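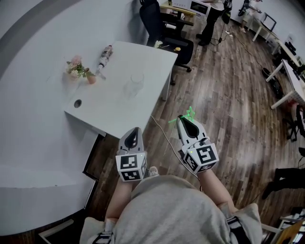
The Long Life of the Kitchen Table

By the features desk
January 11, 2020
7 min read

The table my parents bought the year they married is still in use. It has been a desk, a sewing bench, a place to sort seed packets and, for one long winter, the only flat surface in the house that was not covered in drywall dust. They eat at it too, most nights.

A lot of households have a table like this. Furniture stores sell dining tables, coffee tables and desks as separate things, but in a small home one table does most of the work. Over the past year I visited families in Gandon, a former mill town where many of the houses were built for workers and have two rooms downstairs. In nearly every one, the table was the first thing people wanted to talk about.

The old mill houses were not designed with dining rooms. The back room held the stove, the sink and the table, and everything that needed light was done there. A local history pamphlet lists what went on in one such room over a single week in June: ironing, bread, a haircut, two letters, a bicycle hub taken apart and put back.

People in Gandon still work that way. One woman does alterations for a bridal shop and clears her machine away at four so her sons can do homework. A retired couple on the next street repair clocks. They keep a folded wool blanket for the purpose, and it goes down before any tools come out. When I asked if they had thought of using the spare bedroom, they said it was cold up there and the radio was downstairs.

Ivanov, a furniture repair shop near the old canal, has been fixing tables in the town for two generations. The shop handles about 800 pieces a year, and more of them are tables than chairs now, which was not the case when it opened. Cheap chairs get thrown out. Tables come in with loose legs, burn rings, split leaves and ink. The most common job is regluing the joint where the leg meets the rail. It takes an afternoon of work and then the table has to sit in clamps overnight, and customers are often annoyed about the night.

The shop does not like to refinish a top unless it has to. Sanding takes off a layer every time, and on a veneered table there is very little to take. For most tops they suggest a wash with mild soap, a day to dry and a coat of paste wax. Heat marks can sometimes be lifted with a warm iron over a cotton cloth. Sometimes they can't, and then it is a matter of a runner or learning to live with it.

New tables are changing too. Clulto, a small maker two towns over, sells a model with a drop leaf and a shallow drawer on each side. It costs a little under $2,000. The company started with office desks and moved into kitchens after buyers kept asking for a desk that did not look like one. Tamell makes a cheaper version with folding legs, meant for renters. I tried both. The Tamell is light enough to carry up a flight of stairs alone, but it shakes when you write on it. The Clulto does not shake, and it took 2 of us to get it through the door.

Height matters more than most buyers expect. A standard dining table suits eating and reading. It is a bit high for typing and low for rolling out dough. The seamstress in Gandon sits on a cushion for hand work and takes it away for the machine. Nobody sells a table that is right for everything – the clock repairers put theirs on wooden blocks for the first 14 years and then bought taller chairs.

Light is the other thing. Most of the tables I saw had been pushed close to a window at some point, and the floor had the marks to show it. In the evening people pulled down a lamp on a cord or moved one over from the couch.

My parents' table went to Ivanov last fall for a leg. It was gone for three days, and they ate standing at the counter. My mother stacked her mail on the floor where the table had been, in the same spot she always puts it.

Get our weekend newsletter in your inbox. You can unsubscribe at any time.
This site uses cookies. By continuing to browse, you agree to our cookie policy.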